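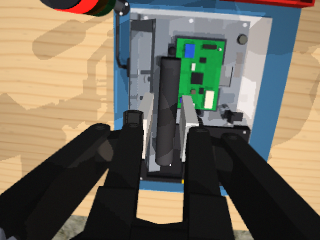
Apr 6, 2019

Quick one tonight, back at work early. Finally got the wreck notes typed up. Been promising Derek Pickering since March.

So – the Wirisetti. Small coaster, timber cargo, wooden hull, lost on the ledges south of Pullance Head. Everyone here says she hit in a snowstorm. Not what the keeper's log says. Log has clear sky, heavy swell, wind dropping. She lost her rudder further out and just drifted in. 19 hours drifting, anchors dragging the whole way. Horrible to think about.

Crew of nine. All got off but one, the cook, who went back for something. His name is spelled three different ways in three different papers so I'm leaving it out untill I've seen the burial register.

Shirley Ashworth at the county library dug out the insurance claim for me. 686 dollars for the cargo. Thats all. Hull wasn't covered, the owner had let it lapse. He had another boat, the Briem, and sold her the same year. No idea where she went. If anyone has a Briem in their lists, two masts, built before the war, please write.

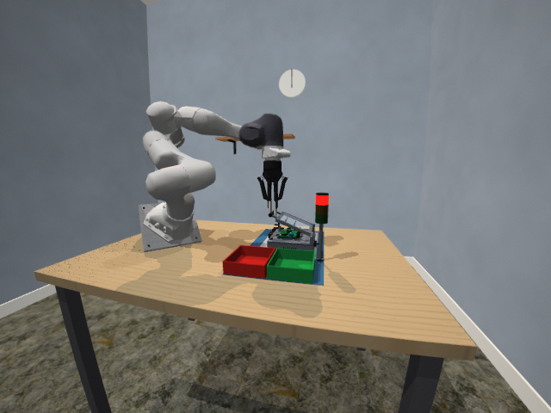
Anyway the rescue. Two boats went out. First one turned back at the bar with a cracked oar, second one got a line across on the third try. Eustaquio Rosales wrote to me that his great-grandfather was in that second boat, pulling bow oar. He has the letter of thanks from the owner, framed. Going to see it next month if the car holds up.

Walter Puma dived the site years back. 22 feet at low water, not much left. Some iron knees, chain, a windlass he thinks is hers but could be off the Biria, which struck the same ledge later on. Two wrecks on top of each other, so nobody can be sure whose chain is whose. I lean toward Biria for the windlass. Looks too heavy for a coaster that size. Walter disagrees, loudly.

Still to do – burial register, harbor dues book, and the newspaper for the week after. Reel 2 of the microfilm is missing its first few days, of course. Sumaiya Jayawardena is checking if the state archive has a better copy.

More when I here back from her.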